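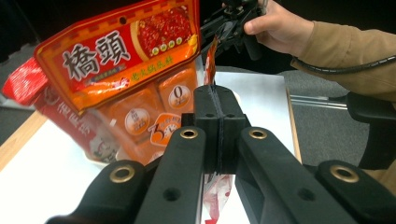

Two-gripper demo with the snack bags, view from one tool.

Wulham Robotics Forum > Teaching by Demonstration > Hand-held tools

Thread: Soft bags with hand-held grippers, or go back to teleoperation?

tov_bench
February 10, 2022
Hello all. Please excuse my English, I write slowly and check the words.

I am collecting demonstrations for a packing task. The operator takes one snack bag from the table and puts it in a box. In the second version there are two grippers, one in each hand, and the bag must be passed from one to the other before it goes in the box. The photo is from this second version, with the orange hot pot bag.

My problem is with the soft bags. With a carton the trained policy does well. With a bag it closes too high, on the flat seal, and the bag slides out. I recorded 15 demonstrations of each bag and the policy still fails more than it succeeds. Before this we used remote control with the Voser arms, and the data was slower to make but the grasps looked cleaner to me.

Should I record more with the hand tools, or return to remote control for the bags?

mirelle_k
How many demonstrations do you have in total? If you say 15 for each bag, and the bags are all different in stiffness, I think it is simply too little. We had 1,818 for one folding task and we still had bad days.

tov_bench
For this task, 13 bags with 15 each. So yes, small.

gantry_dog
I would not record one more until you look at the ones you have. Play them at half speed and watch only the fingers. When a human holds the tool, the human feels the bag through the handle and corrects with the wrist. The camera does not see this feeling. The policy learns the movement but not the reason for it. With teleop your operator has only the same picture the robot has, so he is forced to do grasps that are possible from the picture. That is why they looked cleaner to you.

pell_ohm
I do not agree with gantry_dog. I have done both for long enough. Teleop operators do strange slow things, they stop in the air, they try two times, and the policy learns to stop in the air also. My hand-held data is smoother and I get much more of it in one hour. The feeling in the hand is real but it is a smaller problem than he says.

gantry_dog
For boxes, yes. For bags, come and see my fail folder.

pell_ohm
I have a fail folder too :) Mine is mostly teleop.

mirelle_k
Can I ask about the handover? When the second gripper comes from above, does the operator wait until it has closed before opening the first one? In our early recordings people opened both almost together, because for a person this is natural. On the arms the bag was on the floor every time.

tov_bench
That is a good question. I looked again this evening. In many of them the first gripper opens early, before the second is tight. I never gave a rule for this. I only said "pass it over".

mirelle_k
Then give the rule. Close, hold for one breath, open. It feels stupid for the operator, but after 2 sessions they do it without thinking.

prikov_user
Small thing from me. What finger pads do you use? I changed from hard plastic to the soft Prikov pads and the sliding was much less, with the same data. If you change the pads on the hand tool you must change them on the robot also. I forgot it for one week and was very confused.

tov_bench
Hard fingers on both, no pads. I will try it.

pell_ohm
Also check the cable. In your photo there is a coiled cable going along the sleeve. If it pulls a little on the wrist, the operator will lean against it and you will have this lean in all the data. I put mine over the shoulder with a loop of tape at the elbow.

gantry_dog
On the cable we agree, finally.

aoki_line
I come in with a different opinion: use both. We train first on hand-held data, because it is cheap, then add a small set from remote control only for the difficult moment, in your case the grasp on the bag. The Aoki controller lets us start the recording in the middle of the task, so the operator does not repeat the easy part. I cannot say it works for every object. For pouches it helped us.

pell_ohm
How do you match the camera view between the two? The tool camera and the wrist camera on my arm are never at the same angle, even with the same mount.

aoki_line
We printed a spacer and checked with a board. It took three prints. I can post the drawing if somebody wants it, but it is for our mount and you will need to change the holes.

pell_ohm
Please post.

tov_bench
Thank you to all. My plan now: new rule for the handover, pads on both sides, cable over the shoulder, and I record the bags again from zero. If the grasp is still bad in March, I try the mixed way from aoki_line. gantry_dog, I will also watch the old ones at half speed, you were right that I did not do it properly.

gantry_dog
Write here what you find, also if it is pell_ohm who was right.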